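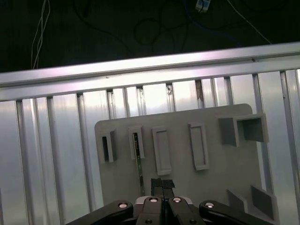 Biwott has suspended unattended running of the Mukero handling cell at its Bukness site after a gripper fault left a circuit strip jammed in its holder and the arm pulling against it. The fault occurred on 21 January 2023. No one was inside the guarded area and no injury was reported. The cell takes narrow circuit strips out of upright slot holders on a light grey 3D-printed board, fixed in front of vertical aluminium extrusions, and returns them to the same board after a check. The gripper takes each strip by its lower end with two narrow black fingertips. The tips carry small strips of textured pad material, and these pads are at the centre of the company's findings.

According to the fault report, the controller recorded a good grip on a strip that the fingers were holding by one corner only. The arm began its withdrawal move. The strip turned in the slot, bound against the holder wall and stayed there. The force limit should have ended the move at 18 newtons. It did not, and the arm went on pulling until the strip came free of the fingers and the wrist struck the edge of a neighbouring holder. A separate position check then stopped the cell.

Damage was limited to the strip, one holder and the pad on the left fingertip. The holder had split along a print layer at its base. The arm itself was inspected and found to be within tolerance, and the wrist flange was checked for run-out before the gripper was put back on.

Biwott has traced the false grip signal to the way the controller allows for pad wear. The pads get thinner in use, so the fingers have to close a little further to hold the same strip. The software, supplied by Pustar, keeps a wear offset and adds it to the measured finger position before deciding whether a part is present. The offset is meant to be read once, when the cell starts. After a restart from a paused job it was read and applied a second time. With the offset doubled, fingers that were closed on very little, or on nothing, were reported as holding a strip of normal thickness.

The error had no visible effect while the pads were new. The offset was then so small that applying it twice still left a clear gap between the "held" and "empty" readings. The pads fitted to the gripper at the time had done 1740 cycles. Biwott's maintenance sheet calls for a change at 1000, but the counter on which the sheet relies was reset with each restart and had last shown 383. The operator screen showed no warning and the shift record contains no note of pad condition.

The force limit failed for a different reason. It was active in the program used for placing strips and inactive in the one used for taking them out. A withdrawal move with the limit on had been giving nuisance stops in March, mostly on tight slots, and the limit was taken out of that program during tuning. It should have been put back with a higher value. The change was made at the cell and was not carried into the parameter file held by the site office, so the two copies disagreed. A comparison of the files was part of the handover procedure but had been marked as not applicable, on the grounds that no program had been added or removed.

Engineers repeated the fault with the guard closed and the arm at reduced speed. Worn pads and a doubled offset gave a false grip signal on every attempt in which the strip was deliberately set low in its slot. With the offset cleared, the same worn pads gave a correct "empty" reading each time. New pads with the doubled offset gave correct readings as well, which agrees with the absence of earlier stops.

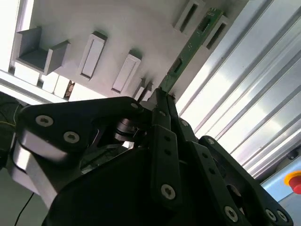 Grip position was also found to matter more than the original risk assessment had assumed. The strips are long for their width and are held close to one end, with most of the length projecting beyond the fingertips. Any rotation between the pads is multiplied at the far tip. A strip that leaves its slot slightly out of line can touch the holder next to it before the arm has moved clear, and there are several raised holders on the panel within reach of a swinging tip. Two of the taller rectangular ones have been moved to a separate panel until the withdrawal path has been reviewed.

The components on the strips raise a further point. Pads that slide along the surface under load can reach the lower dark component and shear it from its joints. That did not happen in this case -- the damaged strip had scoring near its bottom end only -- but Biwott has asked for all strips handled since the last confirmed pad change to be inspected under magnification. None is to be passed on before the inspection is complete. Strips that show scoring will be scrapped even if they pass the electrical test.

Four changes have been made at Bukness. The wear offset is now stored with a flag that shows whether it has been applied, and the controller refuses to start a job if the flag and the measured closed position do not agree. The pad counter is kept in memory that survives a restart. The force limit is active in every program that moves the arm with a part in the fingers, including the slow jog used by setters. Finally, the gripper closes on a fixed gauge pin at the start of each batch, and the reading is compared with a stored value.

The last of these adds a short delay to each batch. Biwott considers it the most useful of the changes. A gauge check does not depend on the counter, the offset or the restart sequence, and would have shown the fault on the first batch after the restart.

Pustar has confirmed the double reading of the offset and has issued a corrected version of the controller software to users of the same gripper package. Sites that cannot install it at once are advised to set the wear offset to zero and to change pads by hand count. Pustar notes that this shortens useful pad life, and that a zero offset should not be used with strips thinner than those listed in the gripper manual. The supplier also advises users to check for local edits to force limits before installing the update, as the installer writes default values to any program that has none.

The company's guidance on freeing a jammed part has been rewritten. On the day of the fault the strip was removed by hand with the arm held in a protective stop, a condition in which the motors remain powered. The revised instruction requires the cell to be isolated and locked off first. The fingers must then be opened with the manual release. Stored tension in the arm was not addressed in the old version, and a strip that is under load can spring out of the slot when the fingers are opened. Eye protection is now required for the task.

Attended running has resumed at reduced speed with one operator at the cell. Biwott will not return it to unattended running until the corrected software has completed a full pad life without a false grip signal, from fitting to scheduled change. A second cell of the same build, not yet in service, will be held back until the result is known.

Replacement holders for the grey board are being printed in a different orientation, with the layers running along the slot walls. Tests on the first samples are under way and the drawings will be updated once a wall thickness has been agreed.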